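Skiltville Lunch Shelf: where we are at the halfway mark

Hello again from the back half of the Grornine building! I promised you a proper report by the end of September and I'm squeaking in with it, coffee in hand, at 7 a.m. before the first drop-off.

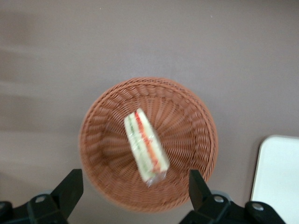 How the first half went

When you gave us the Prirley grant we told you we'd run a free weekday lunch shelf at the Skiltville bus depot, open to anybody, no forms and no proof of anything. We've done that. The shelf has been open every weekday apart from two days when the depot had no power, and on a normal day it's empty well before 1 p.m. We put out sandwiches, fruit when we can get it at a decent price, and soup once the weather turns (more on the soup further down, because the soup has been a saga).

Our best day was 93 lunches. That was the Tuesday the county offices closed early and the buses all bunched up, and I remember looking at the list by the door and thinking somebody had miscounted. They hadn't. We ran out of bread with people still in line, and I drove over to the discount grocery in my apron and bought whatever they had, which was mostly hot dog buns. People were very nice about the hot dog buns.

Most days are a good deal calmer than that. The first people through are drivers coming off the early shift, then there's a gap, then the retirees who come partly for lunch and partly for the bench by the window, and then students from the trade school who take the 12:40 out to the campus. I had guessed, when I wrote the application, that we'd mainly be feeding people who were between jobs. We do see them, but far more of our regulars are working and just short by the end of the week. That changed how we do Thursdays and Fridays. We make more and we put it out earlier, so the people on a short break don't get there after it's gone.

The kitchen

You'll remember that the kitchen was the big question mark in our plan. The space at Grornine came with a sink, a counter and a lot of optimism. We spent the first chunk of the grant on a second-hand double-door fridge, a hand sink (the inspector wanted a separate one, fair enough) and shelving that can be wiped down. The inspection went fine on the second try. On the first one we got marked down for the thermometer in the fridge being the wrong sort and for storing paper towels under the drain pipe. Both were fixed that same afternoon, and I've got the paperwork if you'd like copies.

The fridge is a workhorse. It does hum, and if you stand next to it while on the phone the other person will ask if you're in a car wash, but it holds its temperature beautifully and I wouldn't trade it.

What I'd do differently is the counter. I said in the application that the existing counter would be enough and it just isn't. Two people can make sandwiches side by side if they like each other. A third person has to stand at the sink end, and then no one can use the sink. We've borrowed a folding table, which helps, but it's a little low and everybody complains about their back by the end of a shift, me included. There's a line about that in the money section.

Packing and waste

We wrap everything ourselves, and it's the slowest part of the morning by a mile. We tried paper bags for a few weeks. They looked nicer and felt better to hand out, but people couldn't tell what was in them and kept opening one, putting it back and opening another, which is no good for anybody. So we went back to clear wrap and stickers with the filling and the day on them. Allergies get written in red. I'm still hunting for something compostable that's see-through and doesn't cost the earth, and if any of your other grantees have found one, please send them my way!

Waste is low. What doesn't go from the shelf by closing goes to the night crew at the depot, who have never once turned us down. The thing we did throw out too much of early on was lettuce. It goes sad so quickly. We switched to shredded cabbage and carrot, there were some grumbles for a week, and now I get asked for the recipe (it's cabbage, carrot and vinegar, that's all there is to it).

Egg salad is still the favorite. Cheese and pickle is second. Tuna does well on Fridays and badly on every other day, and I have given up trying to understand it.

The soup saga

OK, so. The plan said soup from the start of the cold months, using a big electric kettle plugged in at the depot. The depot manager was all for it. Then it came out that the outlet near the shelf is on the same circuit as the ticket machines, and the one time we tested the kettle it took both machines down during the morning rush. I was not popular. Since then we've looked at running a new line (expensive, and it's not our building) and at keeping the soup in insulated carriers that don't need plugging in at all.

We're going with the carriers. Tamihana, the restaurant supply place out by the highway, has let us try one for a couple of weeks, and soup that left the kitchen at 10:30 was still properly hot when the last cup went out. We'd need to own two to get through a cold day. I'd like to move the money we'd set aside for the electric kettle over to this, and I'm asking for your okay in the list at the end.

The people doing the work

We have 17 people on the rota now, up from the handful we began with. Some come every week and some come once a month, and both are useful as long as I know which is which. I had a bad stretch in early summer when I was filling every gap myself and getting snippy about it. A friend of the project set us up with a shared calendar where people can swap shifts without going through me, and my life has improved no end. If a shift is still open the night before, it turns orange, and usually somebody grabs it before I've finished fretting.

Everyone who handles food has done the county's online course. It takes an afternoon, and the grant covered the fee. A couple of people have told me they've since put it on a job application, so that's a nice bonus we hadn't planned on.

We still struggle on Mondays. People are away, or tired, or have forgotten they said yes. I've started making the fillings on Sunday evening, and that takes the pressure off, but I don't want it to become the permanent answer because it depends entirely on me having a free Sunday.

Money

The full spreadsheet is attached separately, but in plain words: we're under on equipment, over on bread and a bit over on gas. Bread went up in the spring and hasn't come back down. I've talked to a bakery in Skiltville about day-old loaves, and they're willing, though they can't promise how many there'll be on any given day. I've planned the second half as if we'll get none, and anything they do give us is gravy.

Gas is over because I underestimated how often we'd be driving between the kitchen and the depot. We now do one big run in place of two small ones, with the car packed the night before as far as we can. It's helped.

We also took in some money I hadn't expected. There's a jar at the shelf that people asked for – I was against it, I didn't want anybody to feel they had to pay – and it's tucked at the far end where you'd have to go looking. Even so, it has covered all of our fruit since June. The coins are a pain to count and I'm very grateful for every one of them.

Things I'd like your okay on

First, moving the kettle money to two insulated carriers, as above. It comes out slightly cheaper, and I'd put the difference toward cups and lids.

Second, using part of the underspend on equipment for a proper stainless work table at the right height. Tamihana has a used one with a dent in one leg, and they've said they'll hold it for us until the middle of next month.

Third, and this is more of a heads-up than a request, I'd like to try a Saturday opening before the year is out. The buses run on a thinner schedule then but the waiting room is full, and people keep asking. I'd do four Saturdays as a trial, keep it to 20 lunches each time and see how quickly they go. If it wears everybody out, we'll stop and I'll say so in the final report.

What's coming up

October is mostly about getting the soup going and finding people for Mondays. The trade school has invited us to have a table at their open house, so I'm hoping to come home with a few new names. After that the depot is repainting its waiting room, and we'll have to shift everything over to the ticket hall for a week or so. I've already measured, and the shelf fits as long as the leaflet rack moves. I'm told the leaflet rack can move.

If you'd like to visit, please do! Any weekday is fine, but 11 a.m. is the best time, when the shelf is full and I've usually got a minute to chat. Park on the Grornine side and come in through the green door, the front one sticks. The spreadsheet, the inspection sheet and the quote for the carriers are all in the same email as this, and I'm on my cell most afternoons if anything in them looks odd.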